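Assunto: Re: [manipulacao-lista] Protocolo de alinhamento entre câmeras de punho e câmera de cabeça

Prezados membros da lista,

Em resposta à mensagem do grupo de Drastitz, reproduzida parcialmente a seguir, a equipe do Laboratório Horkedville apresenta os esclarecimentos solicitados.

> Em agosto, o relatório do projeto Wullstead informou que o conjunto
> de lavatórios foi processado com o novo método de alinhamento. Não
> ficou claro para nós se a pose das garras é estimada a partir da
> câmera de cabeça, das câmeras de punho ou de ambas. Pedimos também
> que se informe o critério de descarte e se as demonstrações
> rejeitadas serão distribuídas.

A pose de cada garra é estimada por duas vias. A primeira é a odometria visual-inercial calculada a partir da câmera de punho. A segunda é a observação, pela câmera de cabeça, dos marcadores fiduciais montados nas garras. As duas trajetórias são combinadas em uma otimização única, na qual a transformação entre marcador e câmera de punho é mantida fixa durante toda a sessão e reestimada apenas quando a garra é desmontada.

A rodada em questão reuniu 1000 demonstrações bimanuais. Foram descartadas 111, todas pelo mesmo critério: divergência entre as duas vias superior a 7 mm, sustentada por mais de quatro quadros consecutivos. O exame posterior indicou que a maior parte dos descartes coincide com trechos em que os marcadores saem do campo de visão da câmera de cabeça — situação frequente quando o operador se inclina sobre a bancada — e em que a câmera de punho observa quase exclusivamente superfícies brancas, com pouca textura para a odometria.

Os espelhos constituem dificuldade à parte. A versão anterior do método, baseada no código Šťastný, aceitava correspondências na superfície refletida como se fossem pontos do ambiente. A versão atual verifica a consistência de profundidade antes de incorporar cada ponto ao mapa. O efeito isolado dessa verificação ainda não foi medido, e solicitamos que não seja citado como resultado.

As demonstrações rejeitadas serão distribuídas em diretório separado, com as duas trajetórias originais e sem a trajetória combinada. Os grupos que desejarem aplicar limiar distinto poderão fazê-lo sem reprocessar os vídeos. Pedimos apenas que o limiar adotado conste de qualquer publicação decorrente.

Seguem duas vistas do ambiente de coleta, para referência quanto à posição dos marcadores.

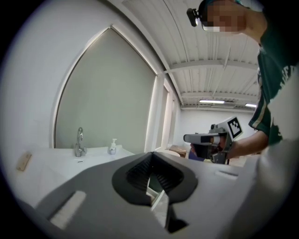
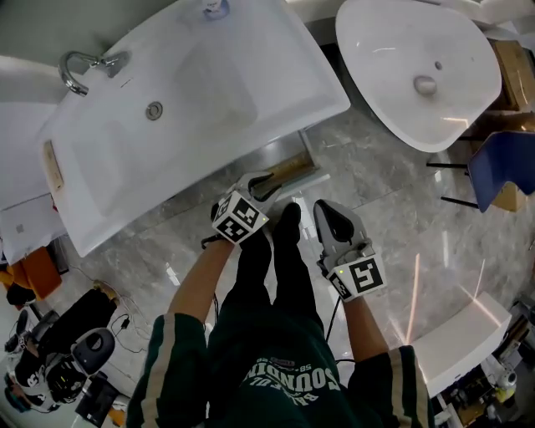 Figuras 1 e 2. Coleta com garras manuais junto aos lavatórios: câmera de garra (1) e vista superior do operador com as duas garras (2).

Atenciosamente,

Equipe de Percepção e Manipulação
Laboratório Horkedville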